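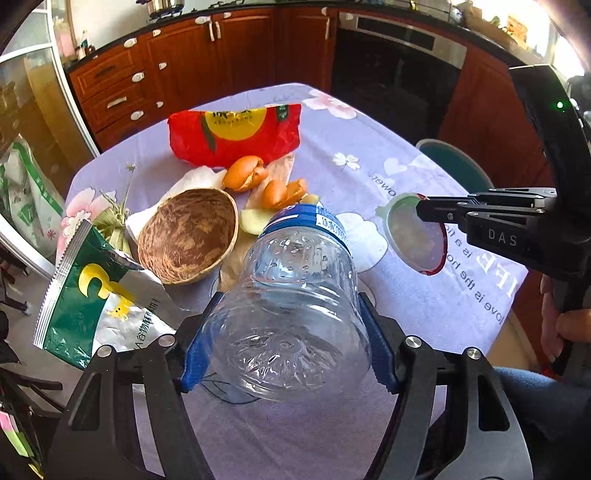
Bottle, orange peel, half a coconut shell, snack packet. Which bin?

Home | About | Studies | Take part | Contact

Wanted: people who don't believe in sorting their rubbish

Kallik is looking for 51 adults to sort household waste at a table, and we would prefer it if some of you thought the whole thing was a waste of an afternoon. I have my own doubts. I've read a good many leaflets telling people that sorting is easy, and then I've looked in the bins.

Take the plastic bottle. Most people get that right. Now take a snack packet, or a paper napkin with food on it, or a coconut shell, which half the council leaflets I own don't mention at all. Is a bundle of dried leaves garden waste or food waste? Does the string come off first? In our last round, called Girnura, 113 people sorted the same tray of things, and 11 of them agreed with the official answer on every item. Several of the others told us they were certain.

So we are running it again, in August, with plainer labels. I'm not convinced that plainer labels will help. The makers of the labels, Wakard, are very convinced, and that is why somebody else is doing the counting.

What you would do

You sit or stand at a table with a mixed lot of ordinary rubbish: peel, bags, lids, wrappers, bottles and so on. You put each thing where you think it belongs. Then you do it a second time with the new labels on the bins. After that we ask you what you found annoying. Please tell us. Politeness ruined a fair bit of the last lot of answers.

It takes 2 hours, including a break. Sessions start at 10 am or 2.30 pm at the Nieminen building, ground floor, by the side door. You'll be paid for your time and given your bus fare, in cash, on the day, whether you finish or not.

Who we want

Anyone over 18 who puts out their own bins. You don't need to be green, tidy or keen. People who work in waste or recycling can't take part, sorry, and neither can anyone who did Girnura. Tell us beforehand if you have a nut or citrus allergy. Some of the waste is real food and we don't swap it out.

What we can't promise

We can't promise your council will change anything. We can't promise you'll be told you were right, either, as the rules differ from one town to the next and on a few items I don't trust any of them.

To put your name down, use the form on the Take part page or ask for Kinga Kozma at the front desk. Say which start time suits you.

Comments

binday_blues: Did the last one. Still say the napkin goes in with the food.

Marrow: Is it gloves or bare hands?

Kinga Kozma: Gloves if you want them, there's a box by the door.

oldpete: Will the results be put up anywhere or do they vanish like the last survey I filled in?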